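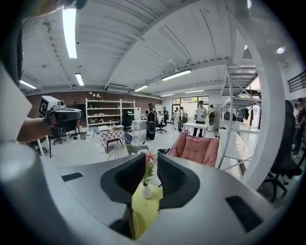

Four in the morning and Sơn Đàm is already swearing at a hose. The fitting's gone again. He has a torch in his mouth and one boot on properly, and the first van leaves for Hendmont at five whether the buckets are full or not.

Welcome to the local flower business. Cold hands, mostly.

The Đàm place is on the low side of Millach, past the grain shed, a long skinny block that used to be cabbages. Sơn's parents grew the cabbages. Then the supermarket contract went, and his mum put in a row of stocks along the fence for something to look at. People pulled over and asked to buy them. So the next year she put in three rows, and the year after that the cabbages were in the minority.

Now it's all flowers. Stocks, snapdragons, ranunculus, sweet peas when the wind behaves, dahlias later on. A bit of gum for the greenery. In the last financial year they sold 2,898 bunches, up from 1,565 the year before. Sơn has both figures written in texta on the inside of the coolroom door, with the bigger one underlined so hard it's gone through the paint.

"It looks good on the door," he says. "Doesn't look as good in the bank."

Most of the flowers you buy at a servo or a supermarket have done some travelling. Picked, chilled, boxed, flown, dipped, chilled again, trucked. Some do it very well. A rose is tough, a carnation is tougher, and a chrysanthemum will probably outlive the bloke who bought it. Other things hate the trip. Sweet peas go limp if you look at them sideways. Dahlias bruise. Garden roses, the fat blousy sort with a proper smell, drop their petals in the box.

Which leaves a gap, and the gap is where the small growers live.

Hằng Đỗ has the shop in Hendmont, corner of the main street, used to be a shoe repairer's and there's still a boot painted on the side wall. She buys from Sơn, from a couple on the Grirnden road, and from the big market in the city when she has to. Mother's Day she has to. Valentine's Day, forget it, everybody wants red roses in February and there's no local grower within cooee who can do red roses in that sort of number.

The rest of the year she pushes what's in. Customers come wanting peonies in March. She sends them home with dahlias. They come back and want dahlias in August.

"You've got to be a bit bossy," she says, stripping leaves while she talks, not looking down. "They say pink, I say fine, pink. They say peonies, I say November."

November is the month. Peonies, the first roses, the last of the ranunculus hanging on, and weddings every Saturday you can name. Growers don't sleep. Florists don't either. It's over fast, and then comes the first real heat and half of what's in the ground cooks.

Heat's the big one. Sơn put up 30 metres of shade cloth after losing a whole planting of snapdragons in two afternoons, and he'd put up more if it didn't cost what it costs. Water is the other big one. Millach's bore is salty and the dam is the dam. The drip line goes in before the seedlings do. No overhead sprinklers, ever, wet petals spot and spotted petals go on the compost.

Then there's the picking, which can't be hurried even when everything else is. Cường Mạc has picked for the Đàms since the cabbage days. Zinnias get the wiggle test: hold the stem a hand's length below the flower and shake. If the head flops, leave it. If the whole stem moves stiff, cut it. Stocks when a third of the florets are open. Dahlias nearly all the way, as they won't open much after. Ranunculus when the bud feels like a marshmallow, which sounds daft until you've squeezed a few and then there's no other word for it.

He picks in the dark with a headlamp, straight into water. By the time the sun's on the shed he's done and eating a pork roll on an upturned crate.

Not everyone is sold on the idea, mind. Kha Nông ran a stall at the Grirnden market for 12 seasons and gave it away. The money was all right. The weather wasn't. A windy morning meant buckets over, a wet one meant no customers, and unsold flowers aren't like unsold jam. You can't bring them back next week. She does seedlings now, in punnets, and says she should of done it years ago.

"A punnet waits for you," is how she puts it.

She also reckons the local growers undercharge, and she's probably right. A bunch from the roadside stand at Millach is priced near enough to the supermarket's, and takes far more hands to get there. Sơn knows. He put the price up last spring and got a note in the honesty box calling him a crook. He put it down again. Then he put it up halfway and hasn't had a note.

The cafes have helped. Châu Đào looks after the standing orders for the farm, small table bunches mostly, dropped off on the way through town with the florist's buckets. A short bunch for a small vase uses all the stems that aren't long enough for a florist. Used to be those got thrown out. Snapped snapdragons, side shoots, stocks that came up stumpy. Cut them down, chuck in some greenery, done. One order led to the next. The dentist has one. The library has one. The tyre place has one, and has never missed a week.

Châu picks up the old bunches when she drops off the new ones, and she can tell who's been changing the water. The dentist, no. The tyre place, every day.

So, water. If you take nothing else from this, change the water. Every second day at least, daily in the hot months. Wash the vase properly, with dishwashing liquid and a brush, not a rinse. Slime in the vase blocks the stems and that's what kills most bunches, well before they'd have gone on their own. Trim the ends each time, a centimetre will do. Take off any leaf that sits under the waterline. Keep them away from the fruit bowl: bananas and apples give off a gas that ages flowers quick. Out of direct sun, off the top of the fridge, away from the heater.

Aspirin, copper coins, lemonade, a dash of vodka. Hằng has heard them all and doesn't bother. The sachet from the florist works if you use the right ammount of water with it. Most people tip the lot into a glass and a half.

And smell them before you buy. A local stock should just about knock you over. If the bucket smells like a pond, keep walking.

Back at Millach the hose gets fixed with a clamp off the old cabbage washer. The van goes at ten past. Cường's already on to the next row, the headlamp bobbing along the drip line, and Sơn's mum has come out in her dressing gown to say the sweet peas want picking today and not tomorrow. He'd planned on tomorrow. He goes and gets the snips.

The Đàm roadside stand at Millach is open most mornings until sold out. Cash or transfer. Bring your own bucket if you've got one.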